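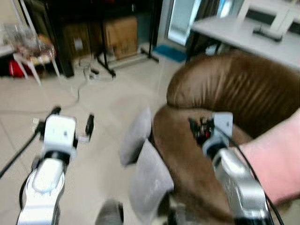
Fig. 1. Brown chair with a thick, padded back. Seat and back to be treated separately.

Furnishing Care, Unit 8: Upholstered Chairs and Loose Cushions
Nanmont Course Notes
Prepared by Precious Sithole; practical section revised by Unathi Masilela in July

We use cookies to remember your settings and count visits. Accept all | Manage choices

1. Scope

The unit covers single upholstered chairs in reception rooms, waiting areas and private living rooms, together with the cushions kept on them. Sofas and sectional units are in Unit 9. Frame repair and re-covering are outside the course.

2. Terms

Fixed upholstery: padding and cover attached to the frame. It is cleaned in place.

Loose cushion: any padded piece that lifts off without tools. A seat pad held by snaps or hook tape counts as loose once it is released.

Channel: a padded strip between two lines of stitching. Channels may run up and down or across. The stitch line is the low point, and dust collects there first.

Roll: the thick padded edge at the top of a back or the front of an arm. Rolls take the most contact from hands and heads and usually show wear before the seat does.

Nap: the raised surface of velvet, suede and similar covers. Nap has a direction. Stroked one way it looks lighter, stroked the other way darker.

3. Identifying the cover

Do not identify a cover by color. Brown leather, coated fabric and brushed microfiber can look alike at normal working distance, especially under warm lighting. Check for a care label under the seat pad or on the underside of the frame. Where no label is found, the cover is entered on the sheet as "unconfirmed" and gets dry methods only until a supervisor has tested it.

The finger test gives a first indication. Draw one clean, dry fingertip across a hidden part of the cover. A line that stays visible and brushes out again suggests nap. No line suggests a smooth finish. The result goes in the notes column and does not replace the label.

4. Clearing the chair

All loose pieces come off before any work on the fixed parts. Lift each cushion with both hands under the body of the pad. Pulling by a corner strains the seam and moves the filling away from that corner. Cushions go on a clean sheet, zipper side down, and are kept off the bare floor. Light covers and dark covers are laid on separate sheets. Pravesh Gumede's group at Weretti also separates by texture, with velvet-type covers in a single layer. Stacked velvet takes a pressure mark that can need steam to remove.

Any padded piece leaning against the outside of the chair is treated as belonging to it until the room sheet has been checked.

5. Vacuuming

Use the soft brush head at low suction. Order of work: roll, inside back, inside arms, seat, outside. Dust then falls onto parts still to be cleaned. On channels, follow the stitch line with the crevice tool held slightly clear of the thread. Allow 20 minutes for one chair with loose cushions. Students in their first session generally need longer, and the sheet should show the time taken, whatever it is.

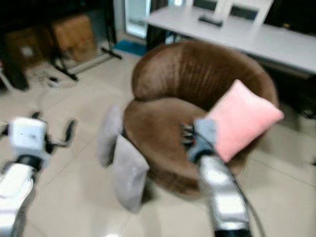
The gap between seat and inside arm needs a second pass from the opposite direction. On a chair with a continuous curved back this gap runs all the way around the seat, so begin at one front corner and finish at the other. Coins and other small objects are removed by hand before the crevice tool goes in, and are placed in the labeled envelope.

6. Cushions

Vacuum both faces, then the seams. To restore shape, press the filling inward from opposite edges, turn the cushion 90 degrees and repeat. Do not beat or chop the top edge. Nap is brushed last, in one direction, with the same direction used on every cushion of a set.

Removable covers are washed only if the label allows it. Close the zipper first. A cover that goes back on damp will mark the seat under it.

7. Replacing and positioning

Follow the room sheet. Where it gives no position, use the Shezi default:
- matching cushions stay together on one side of the chair
- a single cushion in a contrasting color stands on the other side, against the inside arm
- the center of the seat is left clear
- nothing rests on the floor or against the outside of the chair

On tile floors, lift the chair to move it. Dragging leaves marks on the glides and can chip the edge of a tile at the grout line. Mpho Mabuza will demonstrate the 2-person lift at the start of the practical.

8. For the practical

Bring the soft brush head, crevice tool, two clean sheets and a blank room sheet. Completed sheets go to Sizwe Msimang before you leave. Covers marked "unconfirmed" are carried over to the testing session in Unit 10.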